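4장. 보관함 가져오기와 재생 목록 표지 설정

적용 대상: Sutasance 음악 서버, Gurkura 데스크톱 관리자, Chae 휴대용 플레이어
문서 개정일: 2025년 10월 21일

4장에서는 다운로드로 구입한 음원 파일을 Sutasance 보관함에 등록하고, 재생 목록을 만들어 표지를 지정한 뒤 Chae 플레이어로 전송하는 절차를 다룹니다. 서버의 최초 설치와 네트워크 연결은 3장의 절차에 따라 완료되어 있어야 합니다. 스트리밍 계정 연결은 7장을 참조하십시오.

4.1 시작하기 전에

다음 항목을 확인하십시오.

- 서버 전면의 상태 표시등이 흰색으로 켜져 있을 것. 점멸 중이면 색인 작업이 진행 중이므로 가져오기를 실행할 수 없습니다.
- Gurkura 관리자가 설치된 컴퓨터와 서버가 같은 네트워크에 연결되어 있을 것.
- 가져올 파일의 형식이 FLAC, ALAC, MP3, AAC, WAV 중 하나일 것.
- 원본 파일의 사본이 별도의 저장 장치에 있을 것.

주의: 복제 방지가 적용된 파일은 가져올 수 없습니다. Sutasance 서버는 보호된 파일을 해제하거나 변환하지 않으며, 해당 파일은 가져오기 보고서에 "보호됨"으로 표시됩니다. 보호되지 않은 형식으로 다시 받을 수 있는지는 구입처에 문의하십시오.

참고: WAV 파일에는 태그 정보가 없거나 일부만 들어 있는 경우가 많습니다. 이 경우 폴더 이름이 앨범 제목으로, 파일 이름이 곡 제목으로 사용됩니다.

4.2 서버와 관리자 연결

1. 컴퓨터에서 Gurkura 관리자를 실행합니다.
2. 왼쪽 메뉴에서 [장치]를 선택하고 [서버 추가]를 누릅니다.
3. 목록에 나타난 서버 이름을 선택합니다. 기본 이름은 "Sutasance"이며 [설정] > [일반]에서 변경할 수 있습니다.
4. 서버 표시창에 나타난 6자리 연결 번호를 관리자에 입력합니다.
5. [연결]을 누릅니다. 장치 이름 옆에 "연결됨"이 표시되면 완료입니다.

목록에 서버가 나타나지 않으면 컴퓨터의 방화벽 설정에서 Gurkura 관리자의 로컬 네트워크 접근을 허용한 다음 2단계부터 다시 진행하십시오. 게스트용 무선 네트워크에서는 장치 간 통신이 차단될 수 있습니다.

4.3 음원 파일 가져오기

1. [보관함] > [가져오기]를 선택합니다.
2. [폴더 지정]을 누르고 음원이 저장된 폴더를 선택합니다. 하위 폴더까지 포함하려면 [하위 폴더 포함]에 표시합니다.
3. 저장 방식을 선택합니다.
 복사: 원본을 그대로 두고 서버에 사본을 만듭니다.
 이동: 서버에 저장한 뒤 원본을 삭제합니다.
 참조: 네트워크 저장 장치에 있는 파일의 위치만 등록합니다.
4. 중복 처리 방식을 선택합니다. 기본값은 [건너뛰기]입니다.
5. [미리 검사]를 누릅니다. 검사가 끝나면 가져올 곡의 수와 제외될 파일의 목록이 표시됩니다.
6. 내용을 확인하고 [시작]을 누릅니다.

미리 검사 화면의 "총 1,332곡"과 같은 표시는 중복 항목을 제외한 수입니다. 중복 항목을 포함한 수를 보려면 표시 옆의 화살표를 눌러 상세 보기를 여십시오.

주의: [이동]을 선택한 상태에서 작업 중에 서버의 전원을 끄지 마십시오. 처리 중이던 파일이 손상될 수 있습니다.

참고: [참조]로 등록한 곡은 네트워크 저장 장치가 꺼져 있으면 재생되지 않습니다. 보관함에는 회색 글자로 표시되며, 장치가 다시 연결되면 자동으로 복구됩니다.

4.4 태그 확인 및 수정

가져오기가 끝나면 앨범 아티스트 항목이 비어 있는 곡이 [확인 필요] 목록에 모입니다. 편집 앨범의 곡이 여러 앨범으로 나뉘어 나타나는 것은 대부분 이 항목이 비어 있거나 곡마다 다르게 입력된 경우입니다.

1. [보관함] > [확인 필요]를 엽니다.
2. 같은 앨범에 속한 곡을 모두 선택합니다.
3. 마우스 오른쪽 단추를 누르고 [태그 일괄 편집]을 선택합니다.
4. [앨범 아티스트]에 동일한 값을 입력합니다. 편집 앨범에는 "여러 아티스트"를 입력합니다.
5. 디스크가 두 장 이상이면 [디스크 번호]를 디스크별로 지정합니다.
6. [저장]을 누릅니다.

수정한 태그는 서버의 데이터베이스에만 기록됩니다. 파일 자체에 기록하려면 [설정] > [태그]에서 [파일에 쓰기]를 켜십시오. [참조]로 등록한 파일이 읽기 전용이면 이 설정은 적용되지 않습니다.

4.5 재생 목록 만들기

1. [재생 목록] > [새로 만들기]를 선택하고 이름을 입력합니다.
2. 보관함에서 곡을 선택하여 재생 목록으로 끌어다 놓습니다. 한 번에 최대 200곡을 추가할 수 있습니다.
3. 순서를 바꾸려면 곡 왼쪽의 손잡이 모양 아이콘을 끌어 옮깁니다.
4. [완료]를 누릅니다.

표지를 지정하지 않은 재생 목록에는 첫 네 곡의 앨범 표지를 합친 그림이 사용됩니다. 직접 찍은 사진을 표지로 사용하려면 4.6의 절차를 따르십시오.

4.6 재생 목록 표지 지정

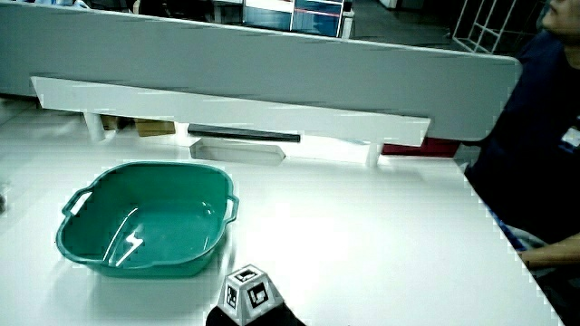

표지는 서버와 플레이어 모두에서 정사각형으로 표시되며, 원본의 비율이 다르면 자르기 틀이 자동으로 나타납니다. 틀의 초기 위치는 항상 원본의 중앙입니다. 초록색 대야가 흰 탁자의 왼쪽 절반에 놓인 사진처럼 주된 피사체가 한쪽에 치우친 경우에는 틀을 왼쪽으로 옮기고, 양옆의 손잡이가 모두 틀 안에 들어오는지 확인한 후 저장하십시오. 대야 안쪽의 흰 반사광처럼 밝은 부분에 재생 목록 이름이 겹치면 글자를 읽기 어려우므로 [이름 위치]를 변경하십시오.

1. 재생 목록을 열고 표지 영역을 누릅니다.
2. [사진에서 선택]을 누르고 JPEG 또는 PNG 파일을 지정합니다.
3. 자르기 틀을 끌어 위치를 맞춥니다. 크기는 모서리를 끌어 조절합니다.
4. [이름 표시]를 켜거나 끕니다. 켠 경우 [이름 위치]에서 위 또는 아래를 선택합니다.
5. [미리 보기]에서 플레이어 화면에 표시될 모양을 확인합니다.
6. [적용]을 누릅니다.

피사체가 중앙에 있는 사진은 대개 초기 위치를 그대로 사용할 수 있습니다. 주변 물체까지 표지에 넣으려면 틀을 원본의 높이까지 확대하십시오.

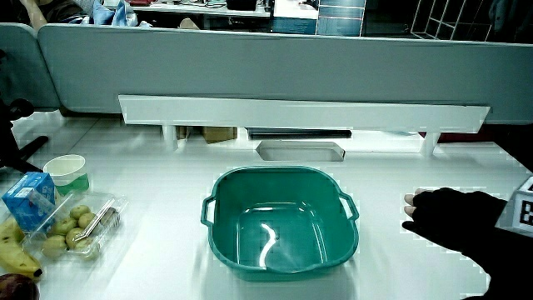
그림 4-2. 대야가 탁자 중앙에 놓인 원본 사진

참고: 원본 사진은 수정되지 않습니다. [원래대로]를 누르면 자르기 값이 초기화되며, [표지 삭제]를 누르면 앨범 표지를 합친 그림으로 돌아갑니다.

4.7 Chae 플레이어로 전송

1. 플레이어를 USB 케이블로 컴퓨터에 연결합니다. 무선 전송을 사용하려면 플레이어의 [연결] 메뉴에서 [서버 동기화]를 켭니다.
2. Gurkura 관리자의 [장치]에서 플레이어를 선택합니다.
3. [동기화 항목]에서 전송할 재생 목록에 표시합니다.
4. 음질을 선택합니다. [원본]은 파일을 변환하지 않으며, [공간 절약]은 무손실 파일을 AAC로 변환하여 전송합니다. 서버에 있는 파일은 변경되지 않습니다.
5. [동기화]를 누릅니다.
6. "동기화 완료"가 표시되면 [장치 분리]를 누른 다음 케이블을 뽑습니다.

주의: 동기화 항목에서 표시를 해제한 재생 목록은 다음 동기화 때 플레이어에서 삭제됩니다. 플레이어에서 직접 만든 재생 목록은 삭제되지 않습니다.

4.8 문제 해결

오류 652가 표시됨
플레이어의 저장 공간이 부족합니다. 동기화 항목을 줄이거나 음질을 [공간 절약]으로 변경한 후 다시 시도하십시오.

같은 앨범이 두 번 나타남
[앨범 아티스트]와 [앨범 제목]의 값을 비교하십시오. 끝에 붙은 공백도 다른 값으로 처리됩니다.

표지가 플레이어에 나타나지 않음
플레이어의 [설정] > [화면] > [표지 표시]가 켜져 있는지 확인하고 다시 동기화하십시오. 8월 이전 펌웨어에서는 재생 목록 표지가 지원되지 않습니다. 업데이트 방법은 9장에 있습니다.

가져오기가 중간에 멈춤
[가져오기 보고서]에서 마지막으로 처리된 파일을 확인하십시오. 해당 파일을 폴더에서 제외하고 다시 실행하면 이미 등록된 곡은 건너뜁니다. 같은 위치에서 계속 멈추면 보고서를 파일로 저장하여 Birkwood 고객 지원에 보내 주십시오. 보고서에는 폴더 경로와 파일 이름이 포함됩니다.

다음: 5장. 여러 방에서 재생하기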